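Lista de control sanitario para comedores y salas de uso común
Revisión previa a la reapertura — edificio Stallorstead
Fecha de la visita: 23 de julio de 2022
Inspección: Manuela Valentini
Expediente 691

Ámbito: comedor de la planta baja, sala de reuniones pequeña, aseos y acceso principal. No incluye el almacén, que se revisa con la lista de locales cerrados.

Escala: C (conforme), CO (conforme con observaciones), NC (no conforme), NA (no aplicable). 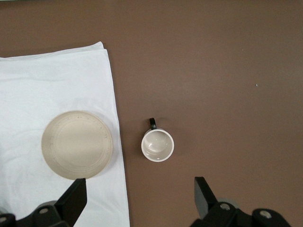
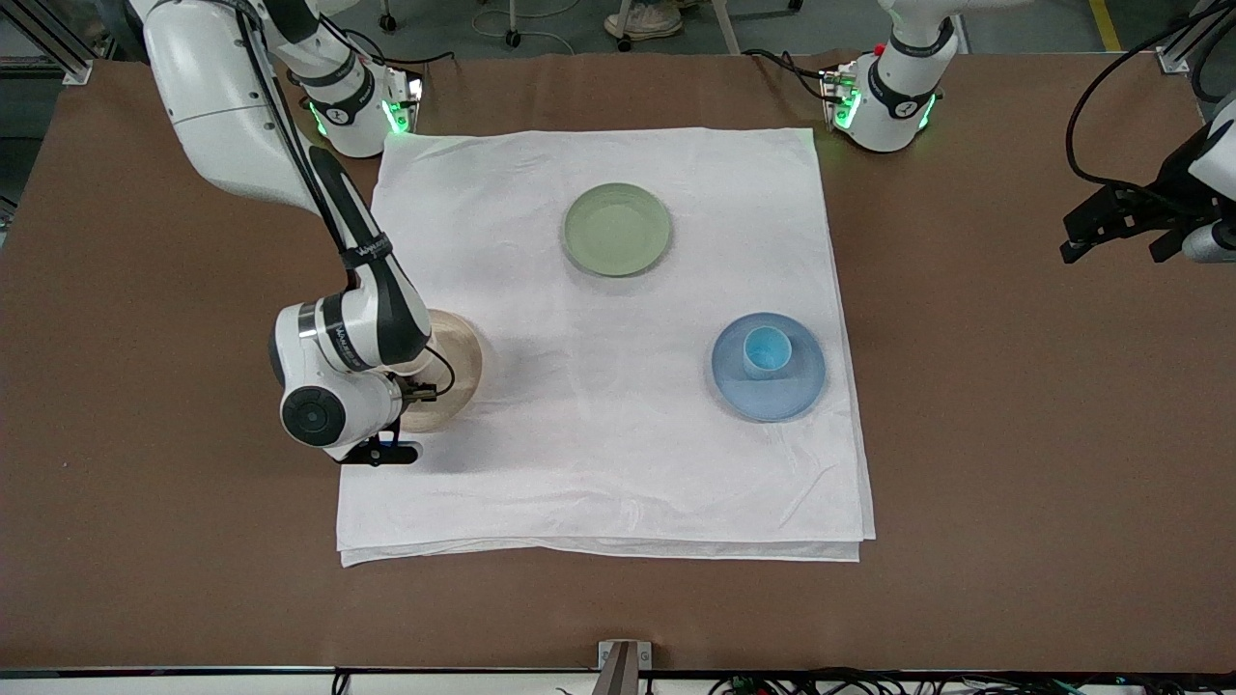
Mesas, mantel y vajilla: ver apartado 4.

Assunta Amato pide que conste su desacuerdo con el aforo propuesto. Según ella, treinta personas en el comedor son demasiadas mientras las dos ventanas del patio sigan sin abrirse del todo, y preferiría mantener el límite de marzo hasta que se repare el herraje. La observación se recoge en los apartados 1 y 2.

1. Aforo y distancias

1.1 Cartel de aforo visible en la entrada. C
1.2 Aforo expresado en número de personas. CO
El cartel dice 50, que es la capacidad antigua. El límite vigente para esta sala es de 30. Hay que sustituirlo antes de abrir; tapar la cifra con cinta no sirve.
1.3 Separación entre mesas según el plano. C
1.4 Recorrido de entrada y salida señalizado. CO
Las flechas del suelo están bien colocadas, pero dos se han despegado junto a la puerta del pasillo.
1.5 Espera en el exterior organizada. NC
No hay marcas en la acera ni persona asignada en la hora del almuerzo. En la visita anterior se pidió lo mismo.
1.6 Turnos de comida publicados. C
Están en el tablón y se han enviado por correo. El segundo turno empieza demasiado pronto y coincide con la limpieza del primero. Se recomienda retrasarlo.

2. Ventilación

2.1 Ventanas practicables y accesibles. NC
Las dos del patio solo abren en posición abatible. El pedido de los herrajes se hizo a Skostard y sigue sin fecha de entrega.
2.2 Ventilación cruzada posible durante el uso. CO
Se consigue dejando abierta la puerta del pasillo, siempre que no sea puerta cortafuegos en servicio. Se ha comprobado en plano que no lo es.
2.3 Medidor de dióxido de carbono instalado. C
2.4 Medidor a la altura de respiración y lejos de ventanas. NC
Está encima del radiador, pegado al marco. Las lecturas salen bajas y no valen como registro. Moverlo a la pared del fondo.
2.5 Registro de lecturas al día. CO
Faltan seis anotaciones, todas del turno de tarde.
2.6 Filtros del equipo de climatización cambiados. C
Albarán de Flarkedora archivado en la carpeta de mantenimiento.
2.7 Recirculación de aire desactivada o reducida. C

3. Higiene de manos y mascarillas

3.1 Dispensador de gel en la entrada. C
3.2 Dispensador de gel junto a la línea de servicio. CO
Funciona, pero gotea sobre el suelo. Hay riesgo de resbalón. Poner bandeja o cambiar la válvula.
3.3 Jabón y toallas de papel en los aseos. C
3.4 Secadores de aire. NA
3.5 Mascarillas disponibles para quien atiende el mostrador. C
3.6 Papelera con tapa y pedal. NC
La del aseo de la izquierda tiene el pedal roto y se abre con la mano.
3.7 Cartel sobre uso de mascarilla actualizado. CO
Conviven dos carteles de fechas distintas y con indicaciones que se contradicen. Retirar el antiguo. El nuevo habla de recomendación, no de obligación, y así debe explicarlo el personal si le preguntan.

4. Mesas, mantelería y vajilla

4.1 Superficies limpias antes de cada turno. C
4.2 Producto de limpieza identificado y con ficha de seguridad. C
4.3 Tiempo de contacto del producto respetado. CO
La ficha indica un tiempo mayor que el que se aplica. El equipo seca demasiado pronto. Se ha comentado durante la visita.
4.4 Mantelería de tela cambiada entre turnos. CO
Se cambia a mediodía pero no siempre por la tarde. Si no hay piezas suficientes, se puede servir sobre la mesa desnuda y limpiar después.
4.5 Mantelería sucia transportada en bolsa cerrada. C
La recoge la lavandería Pagano.
4.6 Vajilla guardada a cubierto hasta el servicio. C
4.7 Vajilla lavada a máquina con programa de alta temperatura. C
4.8 Jarras, saleros y aceiteras de uso compartido retirados. NC
Seguían en el carro auxiliar. Aunque ya no se exige en todas partes, el protocolo interno lo mantiene y mientras no se modifique hay que cumplirlo.

5. Personas con síntomas

5.1 Instrucciones escritas para el personal. C
5.2 Teléfono de contacto visible. CO
El número es correcto; el nombre que lo acompaña corresponde a alguien que ya no trabaja en el edificio.
5.3 Sala de espera separada. C
Se usa la sala de reuniones pequeña. Debe quedar libre de reservas en horario de comedor.
5.4 Pruebas de antígenos sin caducar. CO
Una caja vence pronto. Gastarla primero o pedir reposición.
5.5 Comunicación de ausencias sin datos médicos. C

6. Información y seguimiento

6.1 Lista anterior disponible. C
6.2 No conformidades anteriores cerradas. NC
Quedan pendientes la 1.5 y la 2.1.
6.3 Responsable designado por turno. CO
Mañana cubierta. En la tarde figura un nombre a lápiz — confirmar.

Comentarios al resultado

No se autoriza la reapertura con el aforo completo. Puede abrirse con un solo turno mientras se corrigen 1.2, 1.5 y 2.4, que no dependen de proveedores externos. Lo de las ventanas es más lento. Mientras no lleguen los herrajes se mantendrá abierta la puerta del pasillo durante todo el servicio y se anotará la lectura del medidor al empezar, a la mitad y al terminar, una vez que esté en su sitio nuevo.

Sobre la propuesta de Assunta Amato: se acepta de forma provisional para el turno único. La cifra definitiva se fijará con lecturas válidas, y las que hay hasta ahora no lo son.

El dispensador que gotea y la papelera se pueden resolver en el día con material del almacén.

Documentación que debe enviarse antes de la próxima visita: foto del cartel corregido, hoja de lecturas del medidor, confirmación de entrega de Skostard y nombre del responsable de tarde.

Firmado: M. Valentini
Copia para: administración del edificio, comedor, mantenimiento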